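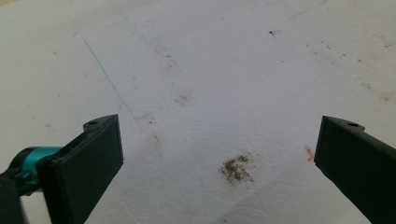 Jirent is my collection of marks on white table covers, and this readme is the part I kept putting off. I started it when I was trying to work out a sane way to clean up a workspace where small dirt gets everywhere, and I found that I had no good words for what I was cleaning. "Dirty" covers way too much. Take a smudge with darker grains bunched up in the middle and thinning out toward the edges, brown-gray on white. Is that one thing or a lot of little things? Do you pick it up, brush it, or wipe it? I label that kind a smudge with grains, and I have changed my mind about it more than once (see the changes at the bottom).

What you get

There are 900 entries. Each one is a picture plus a short line of notes, and the notes are in one big table called marks.csv. The columns are:

entry – just a running number, with gaps where I threw things out
kind – smudge, stain, fleck, crumb or mixed
color – plain words, the way I'd say it out loud
grains – yes, no or can't tell
edge – sharp, soft or can't tell
notes – whatever else I felt like writing, sometimes too much

There's a second, smaller table called lu.csv, from the Lu round, which was my first go at all this. It uses older words and I would not mix the two unless you have a free afternoon and a lot of patience. I left it in since a couple of people had already built things on it and I didn't want to break their stuff.

How I pick the kind

A stain is flat. It's a color change in the cover, and if you ran a finger over it you'd expect to feel nothing. A smudge has a bit of body or at least looks dragged or pressed. A fleck is one tiny piece sitting on top, with its own outline. A crumb is a fleck that I'd bet came off food, and I use it way less than I used to because I lost that bet so often! Mixed is for when a single patch really is two kinds at once, like a stain with flecks stuck in it.

I label from the picture only. So if something looks like soil but might be dried leaf, it goes in as "dark, crumbly" and the guess stays in the notes column with a question mark. Please keep those question marks if you copy the notes somewhere else. People strip them out and then my guesses turn into facts.

Color is where I'm the sloppiest. Gray-brown, brown-gray and "dishwater" all show up and they all mean the same thing to me. There's a list of these in colors.txt, which helps some. Green is the annoying one, because a brownish green patch and a plain brown one can swap places depending on how the light falls on the cover.

The covers

They're all white or close to it, and most have a little texture. I wanted white because marks show up on it, and also because it's what I had (a big pile of it, from the move). It does mean this set tells you very little about finding dirt on wood or on a patterned tablecloth. Shading is a bit of a pain too. A pale gray corner can look like a very faint stain when it's only shadow, and I know I got fooled early on.

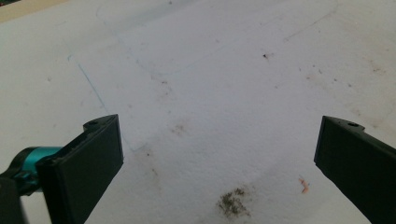 The other thing that trips me up is when marks are close together. Say there's a dark grainy patch, a faint brown blotch near it, and an orange fleck off to the side. I give those separate lines in the table, all with the same entry number, with the most obvious one first. Really small bits that I can't put a name to get one shared line that says "small bits" and I move on with my life. That's why the table has more lines than there are pictures, and it's the first thing everybody writes to me about.

Faint stains are the weakest part of the whole set. Nyokabi Gachanja went over 90 entries without seeing my labels, and we matched nicely on smudges and flecks and pretty badly on pale blotches. She saw more of them than I did. I went back and fixed the ones where I agreed with her, and the rest are marked "argued" in the notes, which seemed fair.

Things I'd use it for

Sorting marks into wipe, brush or pick up. Checking whether a cleaning checklist makes sense to somebody who wasn't there when it was written. Practicing your own labels before you start on your own mess – I'd do 30 or so and then compare with mine.

I wouldn't use it to decide whether a table is clean enough to eat on. A picture can't tell you that.

Using and sharing

Free to use and pass along, just keep this file with it. If you're at Nevach or Grarnance you'll find the same tables on the shared drive, only with the columns in a different order.

Changes

April 2019: first full version. Merged "dirt" and "smudge" into smudge, added the grains column, dropped 50 duplicates.

Before that: the Lu round, with "dirt" as its own kind and no edge column at all.

Still to do: a proper pass on the pale blotches, cleaning up colors.txt, and deciding if "small bits" should be split up. I'm aiming for September on the blotches. If you relabel any of them before then, send me your table, even if it's half finished.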